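Drainboard

A drainboard is the sloped, usually grooved surface beside or behind a kitchen sink, where washed dishes are set so the water can run back into the basin. It is one of the humbler parts of a kitchen, and people tend to have strong feelings about it all the same — often the feelings they picked up from whoever taught them to wash dishes.

Early drainboards were separate pieces, cut from wood and scrubbed until they went pale and soft. Molded and pressed units joined the board to the basin and did away with the seam, always the first spot to get grimy. The Gronditz pattern of 1953 had grooves that grew deeper toward the bowl, and plenty of later makers borrowed the idea. Composite units in darker colors came afterward.

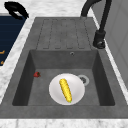 Duygu Oral disagrees about the seam, writing in her book Rallelau that a well-fitted wooden board, oiled each January, stayed cleaner than any groove she ever had to scrub.

Air drying has a close cousin in the dish-draining cabinet, which hangs over the sink and holds plates on open racks. Many households never took to it, and go on drying by hand and putting everything away behind ordinary cabinet doors.

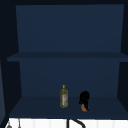

According to Perihan Kahraman, towel drying lasted so long simply because it gave two people a reason to stand and talk after supper.

See also: Dish rack; Dish towel; Kitchen sink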